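Notebook, Lambridge bench, January

Rope job again, and a bad morning for it. I came in just after nine to find Lis (the arm, for anyone new reading this) stopped with a force fault on the screen and the rope still in its fingers. The log said run 136. I'd left it set for 272 overnight, so we got exactly half of what I wanted, which is irritating!

First thing I did was the wrong thing. I cleared the fault from the panel without hitting the stop button, and the gripper opened and shut again with my hand far too near it. No harm done, but it gave me a proper fright and it's gone in the safety book. Cameron W. has already had words with me, fair enough.

After that I did it properly: power off at the wall, rope out by hand, fingers checked for play (none that I could feel), then back on at slow speed. Grip force was at 80 in the settings file, where Weronika and I had left it. The log had it at 105 when it stopped. So something pushed it up during the night, and I'm fairly sure it's the new "grip harder if it slips" bit from the Sivo update. The rope is twisted, the ridges go past the pads, it thinks it's slipping, it squeezes more, and round we go until the limit trips. That's my guess anyway.

Ran the pick by hand a few times with the slip thing switched off, on the red surface, dark green rope, watching the wrist camera. The rope goes straight down between the fingers and then arches over to the right, with a good clear twist on the upright part. The shine off the two metal pieces in the middle is fierce, mind you, with white streaks and a lot of blue-green round them. I do wonder if that's bothering the slip check as well (it uses the camera for part of it).

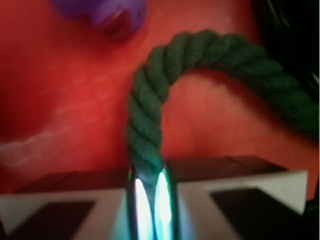 To do before anyone runs it overnight

- Slip check stays OFF until I've heard back from Brastico
- Put a hard ceiling on grip force in the settings file, not just the trip limit
- Try matt tape on the shiny bits, see if the log calms down
- New card by the panel: STOP BUTTON FIRST, then clear the fault
- Ask Manaia if the old version is still on the spare drive

Comments (3)

Weronika Pietrzak
I never touched the 80, promise. Check whether the update wrote its own settings file next to ours, it did that to me on the other arm.

Cameron Lockyer
Would go easy with the tape, it came off in the fingers when we tried it on the cable job. A bit of matt spray might last longer?

Manaia Trevaskis
Old version is on the spare drive, yes. Top drawer. Please put it back when you're done!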